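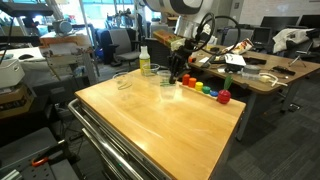
A butcher-block cart in use, with plastic cups, a spray bottle and a stacking toy on the top.

Does a workroom need a chopping board?

I went to see Şükran Sarıgül expecting to be sold something, and she started before I had my coat off. "Put your hand on it," she said. I put my hand on it. It was a wooden top on a set of metal drawers, and it felt like a wooden top.

Sarıgül chooses furniture for Nustix, which fits out shared workrooms, and for the past few years what she has mostly chosen is carts. They are kitchen things by origin: a thick pale butcher-block surface, grey drawers stacked underneath, a curved chrome rail to hold on to. Nustix sells its version as the Vainio at £575. I had seen them turning up in places where no one was going to joint a chicken, and I wanted to know what was wrong with a table.

"Nothing is wrong with a table," she said. "People buy the table first. Then they come back and ask for the cart."

That is the sort of thing people who sell carts say. I asked how many came back, and she said she hadn't kept a tally. I asked whether they might be coming back for the drawers, in which case a cheaper set of drawers would do. She thought about this for longer than I expected.

"Some of them, yes. If you have a good desk already and all you want is somewhere for tape and scissors, buy drawers. I'd tell a customer that. I have told a customer that."

Her case for the cart rests on the desk. Desks, in her view, are doomed. A long one is worse than a short one, as there is always an end of it nobody is sitting at, and that end fills up. She pointed out the one standing behind the cart in the picture above, with its snack bag and its sheet of paper. "Look at it. It's a nice desk, it's wood, it's got decent metal legs. Can you work on it? You'd have to clear it first. So you go to the cart."

I said the cart had things on it too. There were clear plastic cups, a spray bottle and a child's stacking toy lying on its side, and I couldn't see why those would be any less likely to breed than a bag of snacks.

"They're at the back," said Sarıgül. "The front is clear. That's a cart behaving itself."

I'm not convinced furniture behaves. People push things to the back of any surface when they need the front, and I have done it on an ironing board. But she is firm that size is the point. A top you can reach right across gets wiped, she says, and one you can't reach across doesn't. She offered no evidence for this beyond her own kitchen, where she has a cart and also a husband.

We moved on to the wood, where I had most of my doubts. A pale top shows everything. Tea shows, felt pen shows, and water left under a cup will leave a ring if the finish has gone thin. Nustix supplies a bottle of oil called Rididon with each Vainio and recommends two coats before first use. I asked how many customers put on two coats.

"One coat, if we're lucky," said Umut Soylu, who looks after repairs and had come in to find a screwdriver. He didn't sit down. "They open the box, they think it looks finished, they put a mug on it."

And then?

"Then they ring us."

Soylu's advice was plainer than anything in the leaflet. Wipe it with a cloth that has been wrung out properly, then go over it again with a dry one. Don't leave a spray bottle standing on bare wood overnight, especially one that drips from the trigger. Know what is in the bottle. "If it's yellow and it smells of lemons, people think it's gentle," he said. "Read the label. Some of those strip the oil straight off." He has sanded tops back and re-oiled them, and says roughly five in a year come to him too far gone to be worth the trouble. He found his screwdriver and went.

Sarıgül was a bit put out by this. She wanted me to understand that a mark on wood can be taken out, while a chipped coated board stays chipped. I accept that. I also think most people would live with the mark and never buy sandpaper, and when I said so she laughed and agreed.

I asked her about the toy. She has opinions on toys as well, having spent time buying for nurseries before Nustix, and she knows the pattern: a light wood base, rings running from the largest down to the smallest, red, orange, yellow, green and blue, and an apple with leaves for the cap.

"Everyone says it teaches sizes. I think it teaches colours first. The child copies the rainbow and gets the sizes right by accident."

It was the most sceptical thing either of us had said all morning, so I let her go on. She would like to see one made in a single colour. She once put this to a supplier, Cumivholm, and was told that parents wouldn't pick it up. She believes them. The apple she approves of, though she worries about leaves on any toy. "They go in the mouth. Always the leaves."

Did a toy like that belong on a work surface? She didn't see why not. A good top should take a toy, a row of cups or a pile of post, and a raised edge would only get in the way of anything long. I asked about things rolling off, cups particularly, and she admitted that empty plastic cups go over if you breathe on them. "Buy heavier cups," she said.

I asked last about the price. She said £575 was fair for a solid top. I said it was a lot for something that begins life needing two coats of oil. She gave me a bottle of Rididon to take home, for my own table, which is covered in rings. I haven't opened it yet.

January 2024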